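4.2 Do group shows sell the work of lesser-known artists?

Gallery owners often say that hanging a newcomer beside an established painter lifts the newcomer's sales. Ots makes the claim most firmly, and it has been repeated in trade newsletters ever since, usually without the data. We were not persuaded by it at the start and are only a little more persuaded now.

Our records cover 406 works shown at two galleries, Mockus and Pekero. Of these, 312 hung in group shows and the rest in solo shows. Works by lesser-known artists did sell more often in the group shows, but the gap shrinks once price is taken into account. Small works are cheap, and group shows are full of small works. A buyer who spends little on a small print may not have noticed who was on the next wall.

Hubáček argues that the order of names on the invitation card matters as well. Her evidence comes from 18 cards, all printed in alphabetical order, which makes it hard to see how order could be told apart from surname. Prata's reply, that visitors rarely read the card at all, rests on talks with gallery staff and should be treated with the same care.

There is also the matter of what counts as a sale. Pekero logs a work as sold when a deposit is paid; Mockus waits for the full sum. We used each gallery's own rule — a poor choice, but the only one the records allowed — and so the two sets of results should not be added together. Uibo's earlier survey did add them, and its headline result has been quoted far more often than its footnotes.

None of this shows that group shows fail newer artists. It does suggest that the benefit has been overstated, mostly by people with wall space to fill.

Figure 3. Computer-rendered view with a dark grey surface and a pale blue-grey wall.
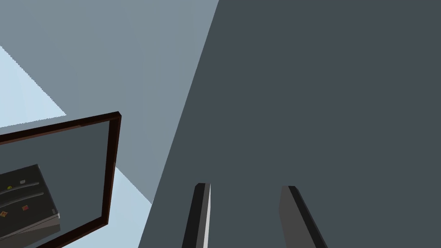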